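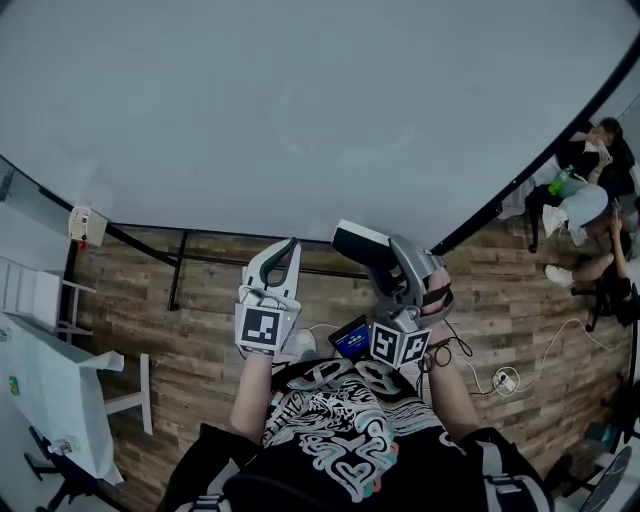
A tenant in Gratport told us that the carpet had been gone for a full winter before the people downstairs said a word about it, and that by then neither household could say when the noise had started. Other tenants gave similar accounts. The complaint comes late, and it comes with a history that the two sides remember differently.

Figure 2. Wood-plank floor, seen from above.

4.2 Floor coverings and complaints between neighbors

The interviews in Section 4.1 dealt with airborne sound, mostly voices and television. This section turns to footsteps, chairs and dropped objects, which we group together as impact sound. Bare plank floors of the general kind in Figure 2 are now common on the upper stories of the buildings in our sample. In Cliveck most of them replaced wall-to-wall carpet when apartments changed hands. In Gratport they were often under the carpet all along and were uncovered by tenants, with or without permission.

We sent the written survey to 600 households in the two towns. It asked what covered the floor of the main room, whether the covering had changed during the present tenancy, and whether the household had made or received a complaint about noise. Follow-up interviews were held with 12 households, 6 in each town. Households on the ground floor were asked only about complaints they had made.

Change mattered more than the covering itself. Tenants living below a floor that had always been bare spoke of footsteps as part of the building, much as they spoke of the pipes or the front door. Tenants living below a floor that had lost its carpet spoke of the people upstairs. They used words like "careless" and "stomping" even where the same people had lived there for years without trouble. Several said they first thought that new tenants had moved in.

Upstairs households saw it another way. Most had given thought to dust, cost and looks before taking up the carpet, and few had thought about sound. Those with small children were the exception - they had usually been told about noise in an earlier apartment and had put down rugs before anyone asked. Rugs were a common peace offering in our interviews, but the rug often ended up under the table, where people sit, and left the hallway bare, where people walk. Downstairs tenants noticed this. One described hearing the neighbor "disappear" on reaching the living room and come back on the way to the kitchen.

Written rules had less effect than we expected. The leases used by Trurkine, the larger of the two landlords, require that most of the floor area be covered. Tenants knew of the clause mainly from disputes, when somebody quoted it. Leases from Sadeghi say nothing about floors and ask tenants to "be considerate at all hours." Staff at both offices described handling complaints in the same manner: a phone call, then a letter, then nothing further unless the complaint was repeated. We found no case in which the Trurkine clause had been enforced by a visit.

Time of day came up in nearly every interview. Daytime steps were tolerated on bare and covered floors alike. The hard cases were early mornings, when one household left for work while the other slept, and here the covering made little difference to how people felt. Shoes did. Taking shoes off at the door was the change most often asked for, and the one upstairs tenants seemed least to resent.

Two limits should be noted. We did not measure sound levels, so we cannot say how much louder any floor became. The survey also went out in February, when windows are shut and people are indoors more, and the answers may lean toward noise from inside the building. Section 4.3 takes up shared stairs and landings, where the same households often met for the first time.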